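**Graue Schlieren auf heller Tischplatte – was hilft wirklich?**

**Florence_B**

Hallo zusammen, ich bin vor Kurzem umgezogen und habe mir für das Arbeitszimmer eine hellgraue, matte Platte gegönnt (Modell Murnent, falls die jemand kennt). Beim Einräumen habe ich den Drucker ein Stück verschoben, und jetzt habe ich so blasse Schleifspuren drauf, alle in dieselbe Richtung. Mit Spüli und Lappen tut sich nichts. Die Platte selbst ist glatt, mit dem Fingernagel spüre ich da keine Rille.

Gegenüber vom Fenster sieht man es kaum, aber sobald ich am Schreibtisch sitze, gucke ich genau drauf. Macht mich wahnsinnig!
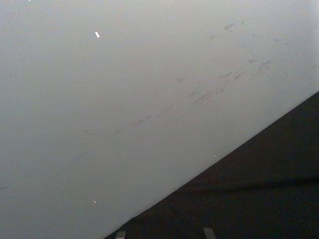 Probiert habe ich bisher Glasreiniger und ein Mikrofasertuch, beides null Wirkung. Vor dem Schmutzradierer habe ich ehrlich gesagt Respekt, meine Schwester hat sich damit mal eine Küchenfront ruiniert. Hat jemand so eine matte Oberfläche und kann was empfehlen?

**jongdae_s**

Schmutzradierer, fertig. Nass machen, gut ausdrücken, ohne Druck drüber. Mache ich bei unserem Esstisch seit Jahren so. Wenn du keine Rille spürst, ist das Abrieb von den Gummifüßen und kein Kratzer.

**HaRang**

> Schmutzradierer, fertig.

Bitte nicht! Das Zeug ist feinstes Schleifpapier. Auf Matt hast du danach eine glänzende Stelle, und die geht nie wieder weg. Ich hab so eine auf dem Sideboard, da steht jetzt für immer eine Obstschale drauf 🙄

Nimm einen ganz normalen weißen Radiergummi aus dem Schreibwarenladen. Klingt albern, klappt bei Gummiabrieb aber super. Krümel danach abfegen, nicht mit der Hand wegwischen.

**jongdae_s**

Dann hast du halt gerubbelt wie blöd. Ohne Druck passiert da nichts, bei mir glänzt jedenfalls keine Ecke.

**HaRang**

Hab ich nicht, aber gut. Soll Florence halt selbst entscheiden, ist ja ihr Tisch.

**Eunseong**

Radiergummi hätte ich auch gesagt. Wenn das nicht reicht, Isopropanol auf ein weiches Tuch – vorher an der Unterseite testen, bei lackierten Platten kann das schiefgehen. Ist deine lackiert oder beschichtet?

Und vorher den Staub runter, wenn da was drauf liegt. Sonst reibst du dir die Körnchen gleich mit rein.

**Florence_B**

Keine Ahnung, in der Anleitung steht nur „pflegeleicht“, haha. Ein paar Fusselchen liegen immer drauf, ich wohne quasi noch zwischen Kartons. Ich fange mal mit dem Radiergummi an, hinten in der Ecke. Und der Drucker bekommt Filzgleiter.

**doyoon2322**

Filz unter dem Drucker würde ich lassen, der wandert dir beim Drucken über den Tisch. Lieber zu zweit anheben statt schieben. Ansonsten bin ich auch Team Radiergummi.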